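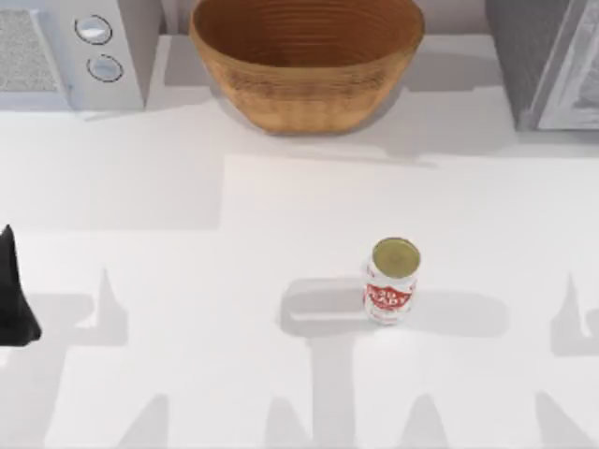 Why Do Cars Have Gears?

If you've ever ridden a bike up a steep hill in the wrong gear, you already know most of this. You also know what it feels like to be overtaken by somebody's grandma.

A car engine has the same trouble you do. It likes to spin at a comfy speed. Spin it too slowly and it shudders and stalls. Spin it too fast and it howls, guzzles fuel and eventually breaks something expensive. The wheels, meanwhile, have to go at all sorts of speeds, from creeping past the school gate to zooming down the highway.

Gears sit between the engine and the wheels and sort out the argument.

What is a gear, anyway?

It's a wheel with teeth. Put two of them side by side so the teeth fit together, and when one turns, the other has to turn as well. It doesn't get a vote.

Now say the first gear has 20 teeth and the second has 40. The small one must go around twice to push the big one around once. The big one turns at half the speed, but with twice the turning push. Grown-ups call that push "torque", mostly so they can say it at barbecues.

Low gears and high gears

First gear is for getting going. A parked car is heavy and lazy, and it takes a big shove to move it. In first, the engine spins lots of times for each turn of the wheels. You get plenty of push and hardly any speed.

Once the car is rolling, it needs less shove, so the driver moves up to second, then third, and so on. In top gear the wheels go fast while the engine hums along at an easy pace. Try to start off in top gear and the car will hop like a startled kangaroo, then stop.

Who picks the gear?

In a manual car, the driver does, using a stick and a pedal called the clutch. The clutch unhooks the engine from the gears for a moment so they can be swapped. If you hear a horrible crunch, the driver did it wrong. It's polite to look out the window.

In an automatic, the car does the choosing – and gets no thanks for it.

Most electric cars have only one forward gear. An electric motor can push hard from a standstill and is happy spinning very fast, so there's nothing much to swap.

Try it yourself

Turn a bike with gears upside down and ask an adult to help. Keep your fingers well away from the chain and the spokes. Turn the pedal around once by hand in the lowest gear and watch how far the back wheel goes. Change to the highest gear, pedalling gently as you shift, and do it again. The wheel will travel a lot further, and your arm will have to work harder.

Wash your hands before you touch the couch. Bike grease is black, sticky and very fond of cushions.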